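Service robot budgeting

Service robot budgeting is the planning of money for a robot that works inside a building, from the first request to the end of use. The method was described by Selma Stojanović for the town of Wemen, where a reserve of 3,000 was kept for spare hands.

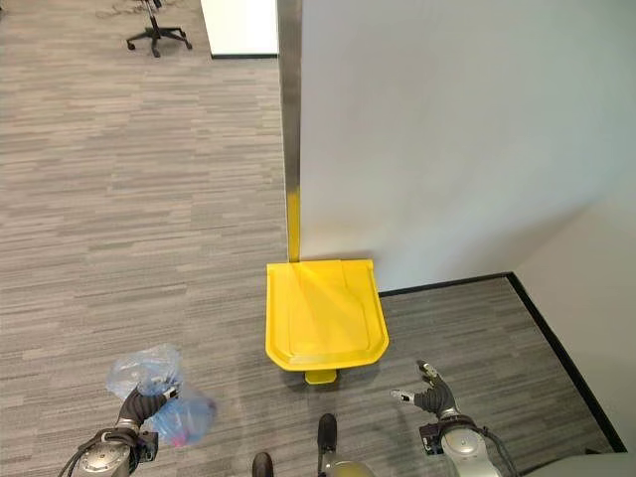
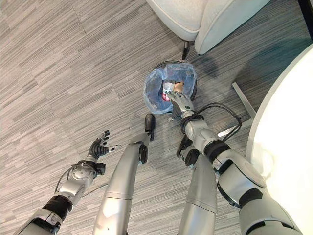
A budget normally separates the purchase price from the yearly costs. Stojanović puts 70 percent of the total in the first part and 17 percent in service. Small fittings belong in the plan too: a bin with a foot pedal and an open round bin ask for different movements, and each should be tested before an order is signed.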